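Section 4: Getting the shelf task running in the simulator

If you made it through Section 3 you have the software installed, your login works, and the blank table loads without errors. Good. This section gets you from the blank table to the shelf task, which is the one we all practice on before anybody in the club touches hardware. I wrote most of it over the December break and went through it again on Sun 5 January with a clean laptop, so the steps match the version on the club drive right now. If something on your screen looks different, check the version number first (bottom left of the launcher) and then come find me.

A few names before we start, so the rest makes sense. Clollum is the launcher, the window with the big gray Start button. Birau is our task folder, with all the scene files in it. Brurkden is the spring competition. The Brurkden shelf event is pick something up off the table, put it in a shelf compartment, let go, back away. It sounds easy. My first 3 tries ended with the thing on the floor.

4.1 Before you open anything

1. Close your browser. I know, I know. The simulator wants the memory more than your tabs do, and on the older club laptops you will feel the difference right away.

2. Plug in the charger. On battery the laptops slow themselves down and the arm starts to move in little jumps, which makes it very hard to judge when to close the gripper.

3. Connect the hand controller to the port on the left side. The right-hand port works too, but it shares with the mouse on a couple of our machines and one of them will drop out.

4. Copy the Birau folder from the club drive to your own desktop. Work from your copy.

CAUTION: Please don't open scenes straight off the club drive. The simulator saves object positions when you quit, so the next person gets your mess. We lost a whole Tuesday meeting to this.

4.2 Loading the scene

1. Start Clollum and wait for the status line to say Ready. The first launch of the day is slow. Don't click Start a second time or you'll get two copies fighting over the controller.

2. Choose File, then Open Scene, and go to your own Birau folder.

3. Pick shelf_practice. There is also one called shelf_event, and we'll get to that in 4.6.

4. When it asks for a layout number, type 64. That's the friendliest one, with the clutter kept toward the back and plenty of open table between you and the shelf. You can type anything up to 760, and each number puts things down in a different spot, but please do your first evening on 64 so we can all talk about the same layout.

5. Press Load. Textures come in a second or two after the shapes do, so everything is plain gray for a moment. Let it finish.

Note: If the table stays gray for longer than it takes you to go fill a water bottle, the textures didn't copy. Delete your Birau folder and copy it over again.

4.3 Setting the view

The default view is from straight above, and I don't like it. It's fine for lining up left and right, but you can't tell how high the gripper is, and height is where almost everybody goes wrong. I use an angled one.

1. Open the View menu and choose Table Angle.

2. Scroll until you can see both the shelf and the fingers at the same time. If you have to give something up, give up the base of the arm. It isn't going anywhere.

3. Turn on shadows. They're off by default because they cost a little speed, but the shadow on the table is the best height gauge you've got. As the gripper comes down, it and its shadow close in on each other, and once you've learned to watch that gap you'll stop slamming into the table.

4. Save the view with Ctrl and the number 1. Now you can get back to it after you've dragged the camera somewhere silly.
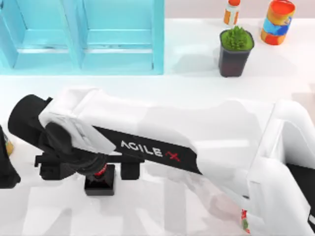 I'd also save a second view on the number 2 that looks right into the shelf compartments from the front. You won't want it for the pickup, but for the last bit of the placing it helps a lot to see the ledge edge-on. Flip between the two as you go. It gets to be a habit pretty fast.

4.4 The pickup

Okay, driving! Rest your elbow on the desk. Everyone holds the controller up in the air the first time and everyone's arm gets tired.

1. Press Home. The arm goes to its start position and the gripper opens.

2. Hold the trigger halfway to switch the arm on. You'll feel a small buzz. Let go of the trigger at any time and the arm stops where it is.

3. Move over the target first and stay high while you do it. Sideways, then down, as two separate moves. If you come in on a slant you'll catch the object with one finger and knock it over.

4. Turn your wrist until the fingers are on either side of the object. With the square-based things, line the fingers up with the flat sides. Grabbing corner to corner looks like it's going to hold, and then the object spins as you lift.

5. Come down slowly, watching the shadow. Stop just short of the table.

6. Squeeze the grip button gently. The bar in the corner of the window shows how hard you're gripping, and the sweet spot for the small containers is 73. Higher than that and the simulator starts to push the object out of the fingers, like a wet bar of soap.

7. Lift a little and wait one breath. If it's going to slip, let it slip now, close to the table, where you can just try again.

CAUTION: Don't press Home while you're holding something. Home opens the gripper before it moves. In the simulator that's only annoying, but the real arm does the same thing, so don't let your hands learn it.

4.5 The trip to the shelf

1. Go up before you go across. I raise the object until it clears the ledge I'm aiming for, then start moving.

2. Swing over the empty part of the table. It's tempting to cut across the back, but the rest of the clutter is there to be bumped, and in the event every bump costs you.

3. Switch to view 2 when you're near the front of the shelf.

4. Pick your compartment and stick with it. Changing your mind halfway usually means a finger into the divider (ask me how I know).

5. Ease in, lower until the object touches, and let the grip off slowly. If you pop the fingers open, the object hops.

6. Back straight out the way you came. Lots of good runs die right here – the object is sitting there perfectly, you relax, and the gripper drags it off the ledge on the way out.

Note: The panels on our shelf are see-through-ish, and where they overlap the color gets darker. It can fool you into thinking there's a ledge where there's only two panels lined up behind each other. When you're not sure, tip the view a little. A real ledge moves with the shelf, and the dark band changes width.

4.6 Saving your runs

1. Press R before you start a run and R again when you've backed out of the shelf. The red dot next to the clock tells you it's recording.

2. Name the file with your first name and the layout number. No spaces, please.

3. Keep the bad ones too. Roya Vahidi goes through the recordings for our team and she gets more out of a fumbled grab than a clean one, so don't be shy and don't tidy up.

4. Drop everything in the Zürcher folder on the club drive before you leave. Yes, it has the two dots. If your keyboard can't type them, just search for "rcher" and it comes up.

Once you can do layout 64 without thinking about it, move to other numbers, and when those feel okay, open shelf_event. It's the same table with the timer switched on and the retry button switched off. Your hands will get worse for a day or so. Mine did.

4.7 When things go wrong

The arm won't move at all. Nine times out of ten the trigger is all the way in. All the way is pause, halfway is go. I didn't design it.

The arm moves the opposite way from your hand. You've dragged the view around to the other side of the table. Press Ctrl and 1.

The object is sunk partway into the table. Somebody (you) pushed down too hard. Press Reset Scene, then Home, in that order. The other way around leaves the gripper stuck closed.

Gripper closes but doesn't hold. Check the grip bar. If it never gets past the halfway mark, the controller needs calibrating, and that's back in Section 3 under Controller Setup.

Everything is slow. Charger, browser, shadows. Check them in that order, and only turn the shadows off if you really have to.

The program quits when you save. Your desktop is probably full. Move the old recordings over to the Zürcher folder, start Clollum again and reload your layout. The scene comes back as you left it, but the run you were recording won't, so you'll have to drive that one again.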